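Caderno do laboratório - projeto Wilel
Entrada de julho, período da tarde
Redação: Denise Inskip. Revisão técnica: Keyvan Zamani.

1. Objeto da sessão

Prosseguiu-se com a comparação entre as duas políticas de manipulação bimanual em avaliação, designadas internamente Fidel e Yap. A política Fidel recebe apenas a câmera da cabeça; a política Yap recebe também as câmeras dos punhos. A hipótese em exame, registrada na entrada anterior, é a de que a vista de punho reduz o erro de aproximação quando o objeto é transparente ou quando a própria garra o encobre na vista superior.

O conjunto de treinamento permanece o mesmo para ambas: 1.685 demonstrações teleoperadas, congeladas antes do início das comparações. As 3.007 demonstrações do conjunto ampliado continuam reservadas e não devem ser usadas até que o protocolo atual esteja encerrado. Solicita-se aos colegas que verifiquem o arquivo de configuração antes de iniciar qualquer novo treinamento, pois o caminho padrão ainda aponta para o conjunto ampliado.

2. Disposição da mesa

Mantiveram-se o fundo verde e o tampo bege. O prato azul-esverdeado ocupa o centro, entre os dois braços, com a tigela transparente do lado esquerdo. O pote de vidro com tampa preta fica recuado, no canto posterior esquerdo, e não é alvo de nenhuma tarefa. A peça mais difícil para a Fidel é o prato redondo transparente, sob a garra direita: na vista da cabeça restam dele pouco mais que o contorno e os reflexos. 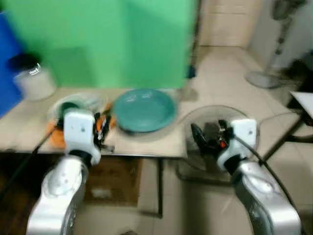

3. Procedimento

Cada política executou 16 tentativas por tarefa, com a ordem das tarefas sorteada no início e mantida para as duas. A posição inicial dos braços foi restaurada por comando entre as tentativas, sem ajuste manual. O limite foi fixado em 500 passos de controle; ultrapassado esse valor, a tentativa é considerada falha, ainda que o objeto esteja seguro.

Adotou-se a definição de sucesso proposta por Zamani: preensão estável, elevação e deposição dentro da área marcada, sem contato com os objetos vizinhos. A definição anterior aceitava contato leve, critério que dois avaliadores aplicavam de modo diferente. Os resultados obtidos com ela não são comparáveis com os de hoje e foram movidos para a pasta de arquivo do servidor Nendurel.

4. Resultados preliminares

Nos objetos opacos, as duas políticas tiveram desempenho equivalente, dentro da variação esperada para um número tão pequeno de tentativas. Nos transparentes, a Yap foi superior. O erro típico da Fidel é lateral: a garra desce paralela à borda e fecha ao lado do objeto. Com a vista de punho, a correção ocorre nos últimos centímetros, quando a borda já ocupa boa parte da imagem.

A vantagem tem um custo. A Yap hesita diante de superfícies grandes e brilhantes vistas de muito perto, e em duas tentativas esgotou o limite de passos sem fechar os dedos. Zamani atribui a hesitação à escassez de demonstrações com esse enquadramento; a signatária considera igualmente possível um efeito da normalização de brilho. As duas explicações são testáveis e ficam em aberto.

5. Observações sobre a câmera de punho

A inspeção dos registros de punho acrescenta um elemento à discussão. Com a tigela azul-esverdeada próxima aos dedos, o plástico toma todo o lado direito da imagem, e os reflexos em ciano na borda são mais intensos do que qualquer detalhe do utensílio dourado pousado sobre a superfície branca. O utensílio, por sua vez, fica parcialmente encoberto pelo dedo direito. Nessas condições, a política dispõe de pouca informação sobre a orientação da peça a ser apanhada. 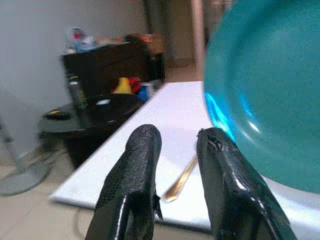
Há ainda a questão do revestimento. A ponta do dedo direito apresenta uma área rasgada, com o material preto se soltando, e o dedo esquerdo tem uma pequena aba desfiada na lateral. O desgaste altera o atrito e também a aparência dos dedos na câmera, de modo que pode afetar a Yap por duas vias distintas. A Fidel, em princípio, sofreria apenas a primeira. Convém que a substituição seja feita entre blocos completos de avaliação - nunca no meio de um bloco - e que conste deste caderno.

6. Pendências

- Substituir o revestimento dos dois dedos e repetir o bloco dos objetos transparentes com ambas as políticas.
- Treinar uma variante da Yap sem normalização de brilho, com a mesma semente (Zamani).
- Corrigir o caminho padrão no arquivo de configuração (Inskip).
- Separar, nos registros de falha, os erros de aproximação dos esgotamentos de passos. A planilha atual soma os dois na mesma coluna.

Os registros brutos da sessão estão no servidor, no diretório do projeto, com acesso de leitura para toda a equipe.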